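Two Arms, One Shelf: Triver's Restocking Kit Under Review

By Dorota Tomaszewski

Small-format retail has been a hard market for automation vendors. Warehouses have straight aisles, uniform cartons and floor space to spare. A vending alcove or a staff canteen has none of these, and the goods are awkward: a carbonated drink in a tall bottle tips easily, and a bag of chips has no rigid surface to grip. The Triver restocking kit, sold by Cetach since last October, is aimed at this end of the trade. It is offered as a package of two arms, two parallel grippers, a short conveyor and a software license, and it is priced for operators who run several small sites from one prep room.

Cetach quotes a base price and leaves installation to regional partners. Our review unit was installed by Hsiao, a systems integrator that handles three other packaging lines in the same building. Installation took two working days. The first went to mounting, leveling and power. The second went to calibration, which the manual covers in a single chapter that assumes the reader has done it before. Siiri Laitinen, the Hsiao engineer assigned to the job, repeated the hand-eye routine twice before she accepted the residual error. The manual gives no acceptance threshold. Cetach should add one.

The software is organized around what the company calls a placement plan. The operator defines a fixture, assigns product types to zones within it, and sets an approach direction for each zone. Plans are edited in a browser. The editor is plain and fast, and it will refuse a plan in which both arms need the same volume at the same moment. It does not check whether a filled zone blocks access to an empty one behind it. That job is left to the operator, who learns to fill from the back.

Product types are less convenient. Each new item requires a short enrollment procedure in which the arm grasps it at several heights while the gripper force is stepped upward. Bottles enroll quickly. Bags do not, and the system will often ask for a repeat. Rizwan Gamage, who manages support for the kit at Cetach, told us that flexible packaging was added in the second software release and that the enrollment routine is still tuned for rigid goods. A revision is promised. We would not buy on the strength of it.

We ran 3,405 placements over the review period, using a mixed load of bottled soft drinks and bagged snacks. Of these, 17 ended in a fault that required a person to clear the workspace and restart the plan. Most of the faults were bag placements in which the film slid between the fingers during the lift. The remainder were bottles released too high, which then rocked against a neighbor. The controller logs each fault with a joint trace and gripper position, and the export opens in any spreadsheet program. Wing-yan Chow, who reviewed the logs for us, found the timestamps consistent between the two arms, a detail that cheaper dual-arm packages tend to get wrong.

Speed is adequate. The arms slow down near the fixture and near each other, and the default limits are conservative. Raising them is permitted under a supervisor password. We left them alone after a trial at the higher setting produced visible oscillation at the wrist on long reaches.

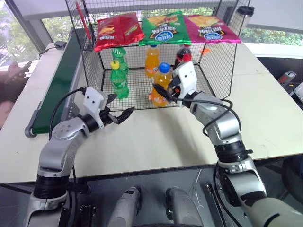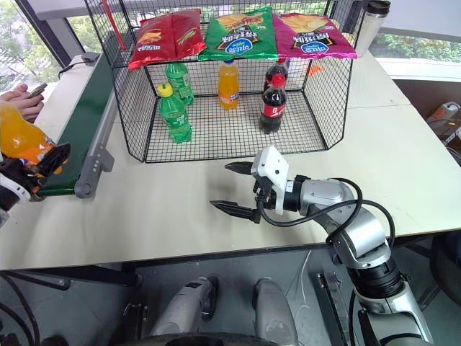 Fixture choice deserves more attention than Cetach gives it. The kit ships without one, and the sales literature implies that any rack will do. In practice the rack governs the plan. An open-wire type such as the black mesh cage on our table lets the gripper come in from the side among standing bottles, and its top doubles as a second level, where three bags of chips lie in a row. The same openness has a cost. Thin wire is a poor target for depth sensing, and the collision model must be entered by hand from measured dimensions. Maricruz Cuevas, who runs the prep room at Cikemdale and has used the kit there since the spring, had her racks drawn up by a local fabricator and imported the file. Her advice to new buyers is to settle on one rack and order spares of it, as a bent wire is enough to invalidate the model.

Cable routing is the other hardware complaint. The gripper cables run outside the links in loose loops. This makes replacement simple, and Laitinen changed one in a few minutes with a hex key and two clips. It also means that the loops must be included in the clearance allowance for every plan, which narrows the usable approach angles in a tight fixture. An internal route would be better. Cetach lists one as an option on its larger arms only.

Service terms are reasonable. The standard contract covers parts and remote diagnosis for the first year, with on-site visits billed separately. Software updates are included for as long as the license is current. If the license lapses, existing plans continue to run but cannot be edited, a condition that appears late in the agreement and should be read before signing.

For an operator with mostly rigid goods and a fixed rack design, the Triver kit is a workable purchase today. Sites that handle mainly bags should ask for a trial with their own stock and wait for the revised enrollment routine. Cetach accepts trial requests through its integrators, and the loan period can be extended once on written request.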